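To: cell-operations list
From: Urnero Site, Automation Safety Office
Date: March 22, 2026
Subject: Re: Grip-force fault on the Nandon cell, request for details

The Fahy site wrote:
> We have read the first notice on the grip-force fault and would like
> to know whether it affects cells running the older Gollus controller.
> Please also state whether the stop circuit was involved. Our own cell
> passed 1,000 cycles without an alarm.

The stop circuit was not involved. The fault lies in the force limit table, which reverted to its default values after a controller restart. The fingers then closed at the limit set for rigid items, and no alarm was raised. The error was found at cycle 992 of a run planned for 2,000, when a packet was crushed. No person was inside the guarded area at the time.

Cells with the older Gollus controller are affected if the September update has been installed. Until a correction is issued, sites are asked to read back the force table after every restart and to keep arm speed at 60 percent or lower. A clean alarm log should not be taken as proof that the table is correct.

The work concerned is tabletop handling of small wrapped items and cloth.
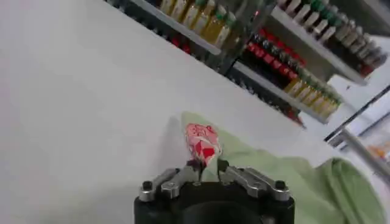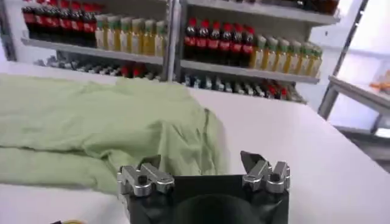 Soft goods call for the lowest limit in the table, and the difference between the default and the intended value is greatest for them. Sites that handle only rigid containers may not have noticed any change and should carry out the check all the same.

Please send read-back results to this list with the controller version and the time of the last restart. Cells that fail the check are to remain out of service until the Urnero office has confirmed the corrected table in writing.

Automation Safety Office
Urnero Site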